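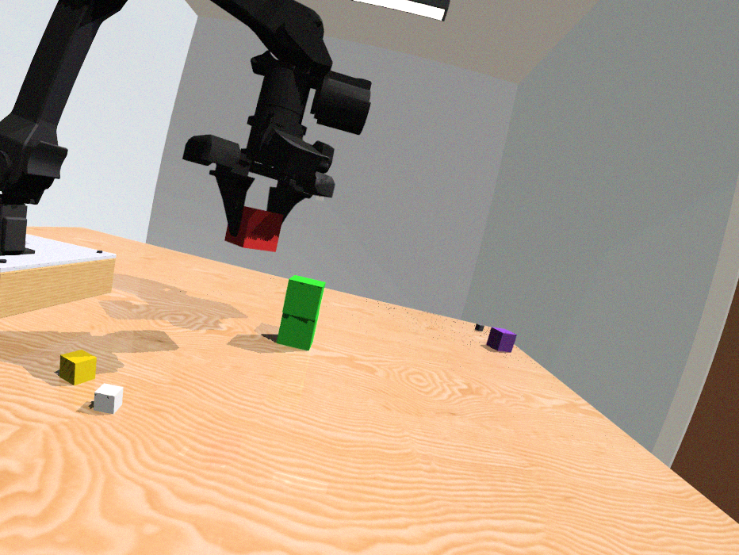
Chaimae Ghoneim wrote back after reading the first draft of this section to say that we had told people how to record a demonstration and had forgotten to tell them when to throw one away, and would we please fix that before anyone else filled a drive with practice runs. She was quite right, and steps 9 to 12 are the result. Thanks, Chaimae!

Section 4: Recording block-stacking demonstrations in Vimidier

By now you should have the simulator installed and the arm moving under your hand controller (if it isn't, go back to Section 3 and have another go at the pairing, which can be a bit fussy the first time). This section takes you through recording a set of demonstrations for the stacking task, where the arm picks up a coloured cube and adds it to a stack. The learner only ever knows what you show it, so it pays to put the kettle on and take your time.

Before you start

1. Open Vimidier and choose Stacking from the task list. Wait for the tabletop and all the cubes to load before you touch the controller. On older laptops this can take a little while, and moving the arm early will put a nasty jump at the front of your first recording.

2. Type your name in the Operator box. Please use the same spelling every time. We once had Fletcher Nepia and Fletcher Waaka both recording as "Fletcher", and untangling the two of them took far longer than the recording had.

3. Pick a layout seed, or tick Shuffle to have the cubes placed for you. Shuffle is the better choice for nearly everybody. If you favour a layout because it's easy, the learner will come to favour it too.

4. Check the colour instruction at the top of the window. It names the cube to be moved and the cube or stack it should go on. Read it out loud if that helps you (it helps me).

Note: The shadows of the arm are switched on by default and fall across the table as it moves. You can turn them off under Display while you're learning the controls, but turn them back on before you record. The learner gets the same rendered view that you do, and we want the shadows in it.

Recording a demonstration

5. Press Record and hold still until the timer starts to run. Bring the gripper over the cube you want with the fingers open, then lower it straight down. Coming in at an angle is quicker, but you'll tend to knock the neighbours, particularly where two cubes have landed close together.

6. Close the fingers and give them a moment to settle before you lift. Raise the cube well clear of everything else on the table, including any stack that's already there. Two green cubes, one on top of the other, are taller than you'd think when you are steering sideways towards them with a third cube in the gripper.

7. Travel across at that height, stop over the target, and have a look from the side view (press V) to check your alignment. Small corrections are fine, and we like to have them in the data. Þórarinn Thorlacius, who wrote most of our grading script, is forever reminding us that a learner which has never seen a correction won't know how to make one.

8. Lower the cube until it touches, open the fingers, and back straight up. Then press Stop. Try not to wave the arm about between letting go and pressing Stop, as all of that is saved too.

Caution: Don't use Reset while the timer is running. The cubes will leap back to their starting places partway through the file, and the grader doesn't always catch it. Press Stop first, then Reset.

Keeping and discarding

9. Watch the playback. Yes, every time, even when you're sure it was a good one. It runs at double speed and you can sip your tea through it.

10. Press Keep if the right cube ended up in the right place and the stack was standing when you stopped. A wobble or a second try at the grasp is no reason to discard.

11. Press Discard if you moved the wrong colour, dropped the cube off the table, stopped early, or were only practising. There's no shame in it and no one is keeping score.

12. If you can't decide, press Set Aside and add a short comment. Vaughan Maihi goes through the set-aside folder and will send you a note about what he did with yours.

Note: Our Skornow set, which comes with the software as a reference, began as 2374 recordings. After review, 559 of those were discarded, mostly for wrong colours and early stops. Have a browse through it before your own first session. You'll find the discards in their own folder with the reasons attached, and they make surprisingly good teaching material.

Finishing a session

13. Choose Session, then Close and Pack. The files are compressed and a summary sheet is written beside them. Leave the window open until the progress bar has gone.

14. Open the summary and compare the colours listed under Moved. If one colour barely appears, start your next session with that colour ticked under Prefer, and the instructions will lean towards it for you.

15. Copy the packed folder to your shared drive. Keep your own copy until you've had the receipt message back from the server.

Caution: Don't rename the packed folder. The summary sheet looks for its files by the original name, and if you change it the upload will be refused with a message that, I'm sorry to say, doesn't explain itself very well.

If the gripper won't hold a cube no matter what you do, see Grip Force in Section 6. Training on your finished set is covered in Section 5.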